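# About Claton

Claton is a small company that teaches robots by hand. A person picks up a tool shaped like the end of a robot arm, does a job with it, and does it again. The recordings go to whoever is training the robot. We have been at this long enough to distrust most of what gets said about it, including some of what we used to say ourselves.

Iker Aguirre started the company after six years of writing motion programs for packing lines. He had been told that showing a robot a task would soon replace all that. Show it once, the sales talk went, and it will know. He tried it and it didn't know. It copied the path of his hand very well, and when the box was moved the width of a thumb it copied the path again, straight into the bench. He still thinks that was a fair test.

## What we do

Our work is tabletop tasks: picking up, putting down, sorting, stacking, wiping. Clients send us the objects or a list of them, and we set up the table and do the recording at our shop on Alley Street in Clultbridge. There are 11 of us, most of us part time.

We collect demonstrations in two ways. For most jobs a person holds the gripper and works directly on the table. It's quick, and new people get the feel of it in an afternoon. For the rest we drive an arm by remote control, which is slower and harder on the nerves. You can't feel the object, you tend to squeeze too much, and by the end of a session everyone is clumsy. We cap remote sessions at 90 minutes. Clients sometimes ask us to go longer, and we say no.

We don't think either way is the right one. Hand-held work gives you natural motion, but a human wrist will happily do things a robot wrist can't, and some of those recordings end up useless. Remote control gives you motion the arm can really make, along with all the hesitation of a person who can't quite judge the distance. Anyone who tells you their method has no such trouble is selling the method.

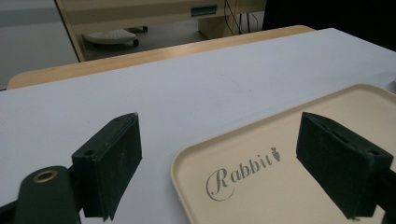 *The hand-held gripper, open, over the table and the Rabbit tray.*

The objects we use are plain things. Early on we bought sets of wooden blocks in good clean colors, and the robots trained on them did very nicely with wooden blocks in good clean colors. Now we lean toward trays, lids, cloths and packets, the stuff people have in a kitchen drawer. We also leave the lighting alone. A table lit like a shop window makes a pretty recording and a robot that falls apart in somebody's real kitchen.

## What we won't promise

We don't promise that a robot will learn your task. We make recordings and check them, and the learning happens on someone else's computers, with choices we don't control. A good set of demonstrations can still lead to a poor robot. We've seen it happen, and we've also seen a sloppy set do better than it deserved, and we couldn't give you a solid reason for either.

We don't give out success rates. People ask for them in the first phone call. A rate depends on the table, the objects, the arm, who is counting, and what they decide to call a success. If a cup ends up on its side in the right spot, is that a pass? We had that argument with a client for most of a month.

We don't say our people are "teaching" in the way a person teaches another person, even though we used the word at the top of this page. It's handy, and it makes the work sound friendlier than it is. Much of the day is the same small motion with the object moved a little each time. Those who stay tend to be patient and a bit fussy.

## The Sarmiento set

Our longest project so far is Sarmiento, a collection of 15 household tasks that we planned ourselves with no client attached. We wanted to find out how much variety a task needs before the recordings stop being near copies of each other. We don't have a clean answer. Putting an object on a tray seemed to need far less than we had guessed, and folding a cloth needed more than we had the patience for. Two of the tasks were dropped and written again from scratch after we found that each of us had read the instructions differently.

The notes from Sarmiento are open to clients, including the pages where we change our minds.

## Working with us

Send us the task in plain words, one paragraph if you can, and tell us which arm it's meant for. If we think a fixed program or a simple jig would do the job better, we'll tell you so and send you elsewhere. Visits to the Clultbridge shop are by arrangement. Please wear shoes you can stand in.

*Page last changed 7 March 2021.*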